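We use cookies to remember your settings and to count visits. Accept all | Only necessary

A morning at Lekska

In October I could visit Lekska, a company of 70 people which makes wooden toys and packs them in boxes for schools. I had read before that they put robots on the sorting work, and I wanted to hear from the people who did this work by hand.

Armelle Barbier received us at eight. She leads the packing hall, and she began there as a sorter herself. In her time four people stood at one long table and pushed the blocks into groups by colour, the whole shift. She showed me how she held her wrist and said that in winter it still hurts.

Today the hall has two arms for this. They are not fast. Yeison Guzmán, who looks after them, told me that a good sorter beats them easily in the first hour of the day, but not in the last one. He was a sorter too, for 17 months, and the company paid his course in the evenings. He liked the course but he found it hard to study after a shift, and he thinks it should be in working time. Armelle Barbier answered that this is now under discussion.

What changed for the others? Two of the old team moved to checking paint and edges, and one went to the shop. One left, and I could not find out if she left because of the machines. The checking work is quieter and you may sit, but Kenza Abdelaziz said to me that she misses the talking at the long table. Now she sits alone with a lamp - she can hear the radio at least. Her pay went up a little.

The rest of the tour was the saws and the drying room, where we had to wait for a long time behind a group from Muden. A box for schools has 321 pieces, and the last check of each box is still done by a person. I asked if this will stay so. I got a polite smile.

After the coffee we came to the small room where new tasks are tried before they go to the hall. Yeison Guzmán spends most afternoons here. The shapes give him more trouble than the colours, he explained, and stars are the worst, so he tries them again and again with a few blocks on a board.
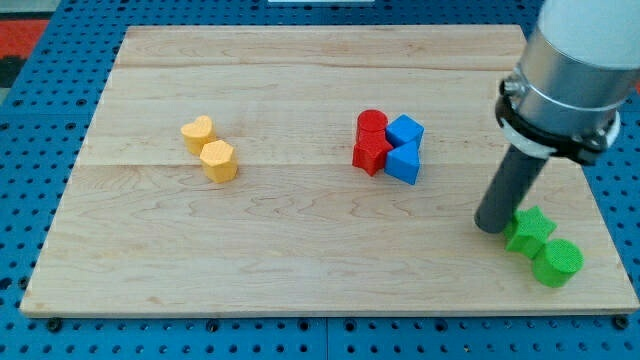
He also keeps a paper notebook of every fault, and the sorters may write in it. I read two pages and most of the entries were in Kenza Abdelaziz's handwriting. The bus back to the station leaves from the gate at ten past one, and the next one comes only at three.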